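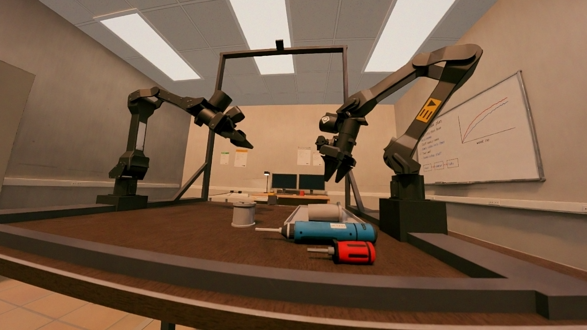
Zudbridge Gripper Comparison: Simulated Bench Set

Version 3, released Apr 15, 2023
Maintainer: Libor Kadlec, Zosico

Summary

The set contains 629 simulated episodes recorded on a two-arm workbench. It was prepared to compare two gripper models, Bustos and Jidgate, on the pick-up and placement of spools and hand tools. All images are rendered. No physical trials are included in this release, and results should not be cited as evidence of hardware performance.

Bench layout

Two black arms are mounted on a brown wood-grain bench, one at each side. A dark metal gantry stands at the far side between them. The working objects are light grey spools, a shallow light grey tray with sloping sides, a blue electric screwdriver and a shorter red screwdriver. Object positions are drawn afresh for each episode. The room model, including the desk, monitors, whiteboard and ceiling panels, is there to give the background some visual clutter and carries no task information.

Episodes

Bustos gripper: 295 episodes
Jidgate gripper: 334 episodes

The imbalance arises from a batch of Bustos episodes withdrawn after version 2, when the finger friction value was found to have been entered incorrectly. The batch has not been re-run. Users who require equal groups should subsample the Jidgate episodes and report the seed.

Each episode ends when the object has been released at the target or after 20 seconds of simulated time, whichever is sooner. An object dropped outside the target is labelled a failure, even where the arm later recovers it.

Contents of each episode

- rendered colour images
- joint positions and commanded velocities for both arms
- finger opening and contact state
- outcome label and, for failures, a failure code

Known limitations

Contact between the fingers and the spool rims is stiffer than intended, and grasps taken on the rim tend to hold longer than they should. Grasps on the screwdriver handles are modelled with a single friction value, regardless of grooves or collars. Colours and lighting are not calibrated against any real camera - comparisons of vision models trained on this set should be treated with caution.

Use and enquiries

The set is licensed for research and teaching. Redistribution in modified form requires a change log. Enquiries and corrections should be directed to the maintainer, with the episode number and software version stated.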